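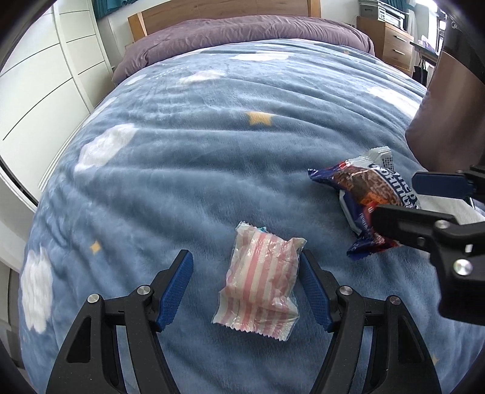 What is the Tusumar line camera for?
It inspects moving material, such as paper, film, foil and woven cloth, one row of pixels at a time, and sends the rows to a host computer to be built into a continuous image.

Ververidis Imaging has begun shipping the Tusumar, a monochrome line scan camera for web inspection and sorting lines. The camera replaces the Wona, which stays on sale until existing stock is gone. Service and spare parts for the Wona will continue from the Rundham plant.

The Tusumar uses a single-line CMOS sensor with 2000 active pixels. Output is 8, 10 or 12 bit, selected in software. Exposure can be set by an internal timer, an external trigger or a shaft encoder input. The encoder divider is built into the camera, so no separate box is needed between the encoder and the trigger line.

"Most of our customers already have a Wona bolted to a bracket somewhere," said Chrysoula Margaritis, product manager at Ververidis Imaging. "We kept the same four mounting holes and the same power connector. They will need a new data cable and the new driver."

Flat-field correction is done on board, and three correction sets can be stored and recalled by serial command. Gain and black level are saved with each set. A status light on the rear plate shows power, link and missed triggers.

The housing is sealed against dust. An optional front cover with an air purge port is available for paper mills and wood plants. Lens mounts are sold separately in M42 and F-mount versions.

Drivers for Windows and Linux can be downloaded with the user manual. Sample code is supplied in C++ and Python.

Tusumar cameras can be ordered now under part number 2933. Evaluation units will be available from July.

Press contact: Aparecida Sales, Ververidis Imaging, Rundham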